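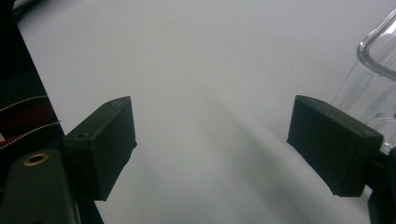 Penumbra is the name for the soft outer part of a shadow, the bit where the light is only partly blocked. I've been hooked on shadows since I was a kid, so forgive me if I run on a little! A small, faraway lamp gives you a crisp edge, and a big lamp close by gives you a fuzzy one. Put a pale surface under the right light and you get a shadow like the diagonal one here, so blurred along its borders that I couldn't tell you where it stops. The dark core, where the light is blocked completely, is called the umbra (Latin for shade).

The sun makes penumbras too, and it does so all day long. It looks small up there, but it's half a degree wide, and that's plenty to blur an edge. Look at the shadow of a flagpole some afternoon. Near the base it's sharp, and by the time you get to the tip it has gone all mushy. My neighbor Ghizlane Ragab built a sundial in her yard in Toswood and ran straight into this problem. Her pointer was 63 inches tall, lovely to look at, and the tip's shadow was so soft she kept reading the time wrong. She fixed it with a little metal plate with a hole in it, which throws a spot of light you can center on the line.

Eclipses are the grand version. People standing in the moon's umbra get the total eclipse, and everyone in the penumbra gets a partial one. I've only ever been in the penumbra (clouds, traffic, one flat tire).

Painters have their own words for all this. Ehab Hamdy, who taught the evening drawing class I took one January, called soft borders "lost edges" and made us do 16 sketches of the same egg. I still have most of mine.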